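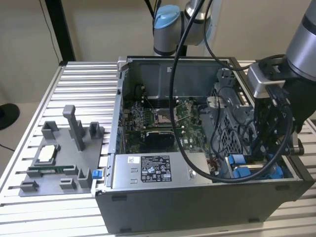
Slide 2. Start with the office PCs at Riquelme: 131 of them, retired in November, all supposedly dead. Pause for the groan. Most wanted a new power supply and a kind word. Get the case on its side and the panel off before anyone offers a diagnosis – with the processor out and the socket bare like this one, keep your sleeves, coffee and opinions well clear of the contacts.

Ask who has bent a pin. Wait. Leandro will raise his hand, up to 20 seconds late.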